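Zaseo Planner Guide
4.2 Checking the wrist view in simulation

Before you let the planner loose on a grasp, it's well worth spending a few minutes with the simulated wrist view, even if you've set up a Fovmont cell before and feel you know the way.

1. Open the Narkwood scene and wait for the status line to settle.

2. Choose Gripper, then Open Fully. Both fingers should be in view with a clear gap between them.

3. Leave the scene without any parts for now — you'll add those in section 4.3.

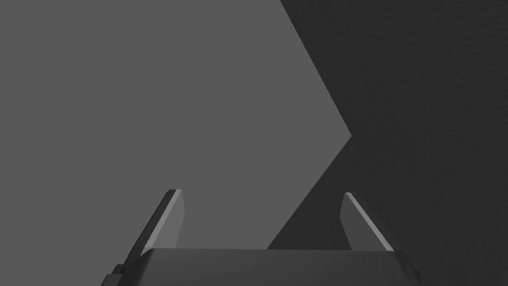 4. Go to Perception and press Learn Background. The software gathers 40 views and saves them under the scene's name, so do have a cup of tea if your computer is an older one.

5. Set Planner Attempts to 3,000 and Speed Limit to 20 per cent, then press Dry Run.

Note: If you see message 116, the gripper model and the wrist view don't agree. Reload the gripper model and go back to step 2.

Caution: Dry Run moves the simulated arm only while the Live Link box is unticked. Please check that box every time, however sure you are.

Last revised 3/25/19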